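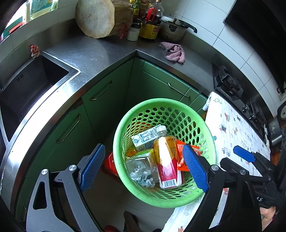

What the Building Eats

The vending machine on the second floor has been dark since February, and I would like to report on how we are all coping. We are coping by carrying food into the building in bags, like people preparing for a sea crossing.

For anyone new to Mullum House, a short history. The machine came with the lease. It was run by a company called Flotamitz, which also ran the one in the lobby of the dental practice across the street, and it held the usual things in the usual spirals. It took coins, then it took cards, then for one long summer it took coins and gave nothing back, and people kept feeding it anyway out of what I can only call loyalty. In February a person in a gray jacket came up in the elevator, unplugged it, taped a sheet of paper to the glass and left. The paper said a new unit was on order. The paper is still there. It has been up long enough for someone to correct the spelling of "inconvenience."

What I did not expect was how much of my working day had been arranged around that thing. I used to get up at half past three, walk down one flight, look at the crackers, decide against the crackers, and walk back up. The whole trip took four minutes and cost me nothing. It was the best part of some afternoons. You could run into people from Turkari, who have the other half of the second floor and whose work I have never understood, and have a conversation with them about the crackers. I now know nothing about what is going on at Turkari. They could have moved out.

In place of the machine we have the desk drawer. I have been in this office long enough to watch several drawers develop, and they follow a pattern. The first week there is a single bag of almonds, bought with good intentions and closed with a clip. By the second week there are two kinds of chocolate, one of them "for visitors." By the end of the month the stapler has been moved to the windowsill to make room. We have had no visitors.

The trouble with a drawer is that it's right there. A vending machine asks something of you. You need shoes, a card, and a willingness to be seen. The drawer asks you to move one arm. I ate an entire sleeve of ginger cookies during the quarterly call and I could not tell you which part of the call they went with.

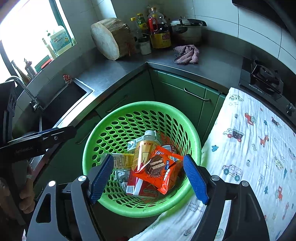 Then there is the question of sharing, which we have never settled. Under the old system the rules were clear. You paid, the thing dropped, it was yours. With drawers there is an expectation. If you open a wrapper in a quiet room, heads come up. I have seen grown adults with master's degrees open a packet of chips one millimeter at a time over the length of a spreadsheet. I have also seen one of them take the packet into the stairwell. The stairwell, for the record, echoes.

We did try a common supply. It was paid for out of a jar by the sink, and the suggested contribution was whatever you thought was fair. I won't say what people thought was fair. The good stuff was gone by Tuesday morning, and from then until Friday we had rice cakes and one flavor of tea. The rice cakes were restocked every week, although to my knowledge no one ever ate one. I think they may have been the same rice cakes. The jar held 293 paper clips when we finally emptied it, along with enough money for a lemon.

A few readers have written in to ask why we don't simply go out. There is the Stojanović bakery on the corner, and I will not hear a word against it, but it closes at two. This is a reasonable hour for a place that starts baking in the middle of the night, and a terrible one for me. I get hungry at three. By then they have the chairs up on the tables and one poppy seed roll left in the case, which they will not sell you. I have asked. It may be decorative.

The other choice is the gas station, and the gas station is on the far side of a road that has 40 seconds of green light for cars and, as far as I can tell, none for anyone else. You can get there. You can even get back. But you will have used up whatever the snack was supposed to give you, and you'll have to explain to your two o'clock why you are late and holding a hot dog.

I called Flotamitz last week. I was on hold long enough to finish the almonds. The woman who picked up was very kind and told me that our new unit was "in the region," a phrase I have thought about a good deal since. She also told me it will have a screen. It will show you the calories before you buy, and suggest something else. I asked whether we could have one that didn't do that and she said the ones that don't do that are being retired.

So I'm not sure what I am waiting for anymore. I wanted the old one, with its one dim tube and the spiral that always held on to the second cookie. I wanted to stand in front of it and think about nothing. I don't want to be given advice by it. I have a sister for that.

Meanwhile the building managers have asked me to pass along three things. Food waste goes in the lidded bin by the elevators and nowhere else, and this includes the planter. Anything left in the second-floor fridge over a weekend will be thrown out, with its container, even if it's a nice container. And whoever has been keeping a toaster under a desk on three should know that the smell of toast travels, that we all know, and that the managers would like it gone. Some of us would just like to be asked if we want any.

The tenants' lunch is on Sat 9 May in the courtyard, starting at noon. Bring a dish if you can cook and drinks if you can't. There's a sign-up sheet next to the dead vending machine, under the apology. At the time of writing it lists four potato salads and a question mark. If you are the question mark, please come and see me, and if you were thinking of making a fifth potato salad, please see me first.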